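Caring for Stored Garments: A Guide for Lending Members

Savness Costume Library
Issued Friday, April 5, 2019

These instructions apply to every member who borrows from the adult collection. They replace the sheet handed out in December. Please read them through before your first loan and keep a copy with the garment while it is in your care.

Before you begin

You will need a clean, flat surface, a soft clothes brush, a roll of acid-free tissue and the loan card. Wash and dry your hands. Remove rings, watches and bracelets, which catch easily on net and loose weaves.

Step 1. Check the card

Compare the number on the loan card with the number sewn inside the collar or waistband. Garments 503 and 807 are often confused, as both are full-length capes from the same production. If the numbers do not match, stop and contact the desk.

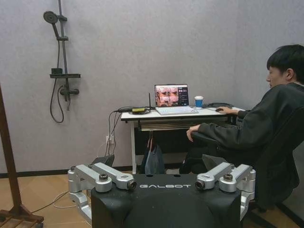
Step 2. Inspect the seams

Turn the garment inside out and look along each seam in good light. Check the underarms, the hem and the area behind any fastening. Note open stitches on the back of the card. Do not repair them yourself, even where the damage is small. Repairs are made by Nele Mühlbauer, who matches the thread to the original.

Step 3. Brush and air

Brush with the direction of the fabric, from the shoulder down. Velvet should be brushed once only. Air the garment for one full day in a dry room, out of direct sun. Scented sprays are not permitted.

Step 4. Hang or fold

Woven garments with a firm shoulder may be hung. Knitwear, beaded pieces and anything cut on the bias must be folded with tissue in each crease.

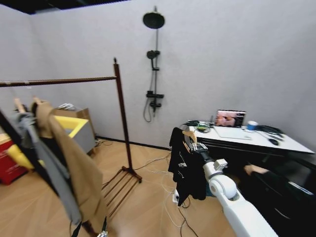
Hanging space should be planned by length. Measure from the shoulder to the hem and add the depth of the hanger before choosing a rail. Dark fabrics show lint and dust quickly, and a long black garment on a wooden hanger, with its hem almost at the floor, should be moved to a higher rail before it is left overnight. A slatted lower shelf of the kind found on many garment racks is suitable for boxed accessories. Leave a hand's width between garments.

Step 5. Return

Place the garment in the bag supplied and attach the card to the outside. Returns are accepted at the Munano Street desk. A late fee of 200 applies to each garment after the due date, and the replacement charge for a lost garment is 1000.

Questions about this guide may be addressed to Mieke De Graaf, Collections, or to Kane Nepia at the loans desk.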